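Plostis handheld gripper: recordings and build notes

Status: working, revision 2. Last edited 30 August 2018.

Contents

Overview
What is in the folder
Recording procedure
Known problems
Printing and assembly
License

Overview

Plostis is a hand-operated gripper built in a shared workshop from printed parts and hobby-grade hardware. An operator holds it, closes it on an object and moves the object. A camera on the tool records the view over the gripper body. The recordings are used to train a small arm, Holov, which carries the same gripper front on a motorized wrist. The arm is documented in its own folder and is not needed to use the data.

The folder holds 473 recordings. All are tabletop tasks: pick up, set down, push aside, hand over.

What is in the folder

raw/ holds the video as it came off the tool, one file per recording.
poses/ holds tool position and orientation, one text file per recording, same base name as the video.
calib/ holds lens parameters. Use the file whose revision matches the recording. Revision 1 parameters give a visible bend at the edges of revision 2 video.
parts/ holds STL files for the body and the jaw inserts.
skip.txt lists recordings with a gap in the pose track. They are left in raw/ so the numbering stays continuous.

Timestamps in poses/ are in milliseconds from the first video frame. Positions are in millimeters. The origin is the tool position at the start of each recording, so positions from separate recordings cannot be compared directly.

Recording procedure

Clear the work surface except for the task objects. Start the camera, hold the tool still for a moment, then begin. Both operators start their own recordings when two tools are in use. Marker cubes must stay unobstructed; a sleeve over one face is enough to break the track.

Faces are pixelated before files are added to raw/. Run the script again after any re-export.
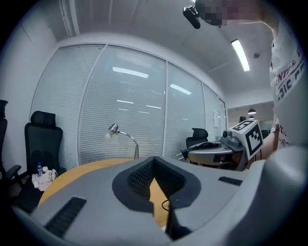

Reece Mapplebeck wrote after trying the May files that the pose track drifts on slow moves, by enough that a put-down ends up inside the table. He got better results by dropping the first 300 ms of every recording and re-zeroing from there. The load script now has a flag for this, --trim, off by default.

Known problems

Drift on slow moves, see the note above. Trimming reduces it and does not remove it.
Glare. Overhead lights reflecting off glass can be picked up as corners by the marker detector. Raise the detection threshold or mask the upper part of the image.
Cable slack. A loose cable can get into the view. Tape it down before recording.
Recording 933 is misnumbered. It belongs at the end of the first batch and was kept under its old name because two scripts refer to it.

Printing and assembly

Print the body upside down with supports, the jaw inserts flat without. The Ackroyd slicer profile in parts/ was used for revision 2. Screw holes come out slightly tight and need to be cleared by hand. Grundero rubber strip was used for the grip surfaces on the test prints; any ribbed strip of similar thickness fits.

License

Recordings and part files may be used and changed freely with credit. Corrections to Dinesh Sundaram.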